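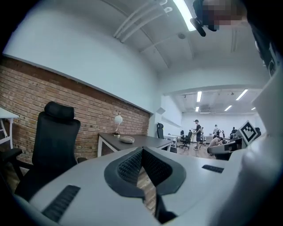 Idura Trace 4
Trajectory recovery and episode tooling for hand-held gripper recordings

Overview

Idura Trace takes wide-angle video and inertial data from a hand-held gripper and returns a six-degree-of-freedom tool path, a jaw opening value for every video frame, and a quality flag for every segment. Output goes straight to policy training or to the replay planner. The software runs offline on a single Linux workstation. No network connection is needed after the license is installed.

Version 4 replaces the tracking front end. Earlier versions lost position when the tool passed close to blank walls or when other operators crossed the view. The new front end weights features by how long they have stayed consistent with the map, and drops those on moving people before the pose is solved.

Modules

Map
Builds a room map from one slow pass with the tool. A map can be reused for later sessions until furniture is moved. Trace compares each new recording against the stored map and asks for a new pass if the match score falls below the set limit.

Track
Solves the tool pose against the map. Square markers are detected when in view and used as an extra constraint - they are optional in rooms with enough texture. Loss of tracking is reported with start and end times. Gaps are never filled by default.

Jaw
Reads finger opening from the video. One calibration recording per tool is required: open fully, close fully, five times. Repeat it after changing finger pads.

Cut
Splits long recordings into episodes. Rules can be based on jaw events, rest periods or a button channel. Rules are stored as text files and can be kept under version control.

Replay
Checks each path against the joint limits and reach of a chosen arm model and marks the points that fail. Paths are not altered unless smoothing is turned on.

Specifications

Supported lenses: fisheye and standard, with calibration file
Inertial input: 400 Hz
Map size limit: 879 keyframes
Built-in arm models: 66
Export: HDF5, Zarr, CSV
Interface: command line, Python, desktop viewer
Memory: 32 GB minimum, 64 GB for shared maps
Part number: IDU-T4-161

Shared maps

Several tools can record in the same room at once and be solved against one map. Clocks must be synchronized before recording. Trace estimates any remaining offset and prints it in the session report. Offsets larger than one video frame are marked as errors.

Known limits

Glass partitions and large mirrors produce false features. Mask them in the viewer after the mapping pass.
Fast wrist rotation in low light causes short gaps. A shorter exposure helps more than a higher frame rate.
Maps made in version 3 must be rebuilt.

Licensing and support

Licenses are sold per workstation, with one year of updates. Integration questions go to In-ho Song at the Braststead office. Licensing and quotes are handled by Kerubo Mfaume. The December release adds a ROS 2 bridge to the Replay module and is free to current license holders.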